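Roald Solheim keeps the log for the Flurkska project in a spreadsheet with one line per recording. When we spoke in September it had 1163 lines. Of those, 900 had been passed for training. The rest were waiting to be checked or had been thrown out.

Flurkska is run by Eklund, a small firm in Kornmont that wants a robot arm to pick mixed household goods out of a container and put them where they belong. Solheim's part comes before any robot moves. He and the people he trains go into ordinary homes and shops with hand-held grippers and do the picking themselves, over and over, while a camera on the tool records it.

"People expect it to be programming," he says. "Most of my day is picking up boxes."

He came to it from stock work. He spent years in a warehouse at Flurnemden, checking returned goods back on to shelves, and took the job at Eklund when a former shift manager passed on the advert. He had never worked with robots and says he wasn't asked to know anything about them.

"They asked if I could do the same thing two hundred times and not get sloppy. I said I'd been doing that since school."

The first thing he teaches is speed. New collectors move as they would with their own hands, which is too quick. The fingers blur, and the model gets too few useful views of the moment before contact. Solheim has them do a full session of nothing but approaching an object and stopping short of it.

"It's dull and they hate it. After that they slow down by themselves."

The second thing is how to handle a mistake. In the early months a dropped object meant the recording was deleted. Now a drop is kept as long as the collector goes back, picks the thing up and finishes. Solheim argued for the change. A set made up only of clean picks, he says, gave them an arm that had no idea what to do once something slipped.

"It would close on nothing and carry the nothing over to the table. Very carefully, too. It had only ever seen picks that worked."

Most of the sessions now are what the team calls deep bin work. A storage bin is filled with whatever the household has, and the collector takes things out one at a time.

The tall sides are the trouble. The tool has to go in steeply, the walls throw shadow over whatever is lowest, and an object that could be taken easily from a table may only offer one corner. Solheim tells people to take what is free first and leave anything trapped until its neighbours have gone. 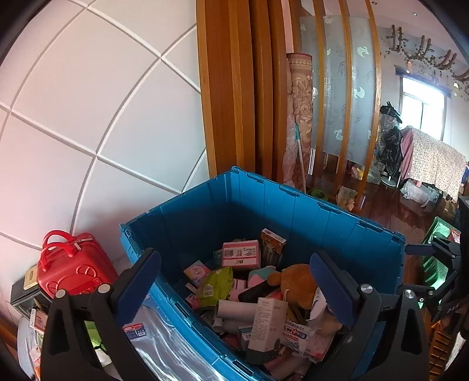
He doesn't let collectors tidy the contents beforehand. Cartons, soft toys and plastic packets go in together and stay as they fall. Packets are the worst, in his view, as they fold away from the fingers. A stiff carton can be gripped across its narrow side, and a plush toy will forgive nearly any grip at all.

"If I arrange the bin, I've solved half of it for the machine," he says. "Then it meets a real one and it's lost."

Checking takes longer than recording. Each session is watched through once at normal speed and again at the grasps. The usual reasons for rejecting one are a hand straying into view or a collector who changed their mind halfway to an object. Solheim rejects his own as well. His last batch was 30 recordings and he threw out four.

The bin set stood at 679 recordings when we talked. He wouldn't say what number would be enough. Eklund's engineers retrain at intervals and send him a list of what the arm still gets wrong, and he plans the next homes from that. The latest list had two entries, tubes lying on their sides and anything in clear wrapping.

"So I'll be doing tubes until Christmas," he says.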